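Sadar
Tools for checking, syncing and segmenting wrist-camera recordings from handheld grippers

Version notes last edited March 24, 2024

Sadar takes a folder of raw recordings and turns it into episodes a policy can train on. It reads the fisheye video and the pose log, lines them up in time, cuts the recording into episodes, and flags the ones that need a second look. It does not train anything. For training we use Mamani, which reads Sadar output directly.

What is in this release

The code, the default configs, and a sample set of 2,818 episodes recorded with the handheld grippers. The task is flower arranging: pick up artificial stems and put them in place. The set is split into 2,000 episodes for training, and the remainder is held out. Episodes from one session never appear on both sides of the split.

Getting started

Install the package into a clean environment, then run:

sadar check path/to/session
sadar sync path/to/session
sadar cut path/to/session --out episodes/

Run check first. It stops on missing timestamps and on video files that end early, and it prints the name of the file it stopped on. If sync fails after check has passed, please open an issue and attach the log.

Lens model

Frames are stored as recorded, with the full image circle and the black corners. We don't undistort on disk. Straight edges near the rim bend a lot, and earlier versions that flattened the image lost most of the side view. If your model needs a pinhole image, pass --rectify to the loader and it will do the work at read time.

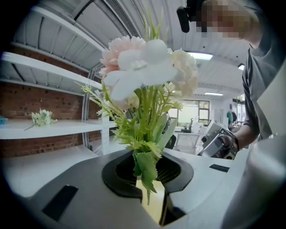 The image mask is computed once per session and saved as mask.png. It covers the corners only. The gripper housing and fingers stay in, and the policies we trained did worse when we hid them. You can turn on the wider mask with mask_body: true in the config.

Segmentation

Cuts are placed where the gripper opens and stays open for 2 seconds. This works for most stems. Thin leaves and sprigs can hide the fingers from the camera, so the opening width comes from the pose log and is never estimated from video. Yesenia Londoño wrote the cutter and knows its odd cases best.

Faces

Faces are pixelated before release. The filter runs on every frame at full resolution, and Gitau Makokha reviewed the flagged episodes by hand in February. If you find one we missed, write to us with the episode number and we will pull it.

Known problems

Sync drifts on sessions recorded with firmware older than 8.
Petals that fill most of the view can make visual tracking jump. Those episodes get the flag track_low.
The Trarnik exporter drops the flag column. Use the plain one for now.

Maintainers

Oriana Aravena (sync, loader)
Yesenia Londoño (segmentation)
Nilton Puma (releases)

Pull requests are welcome. Run the tests before sending one, and keep config changes in a separate commit.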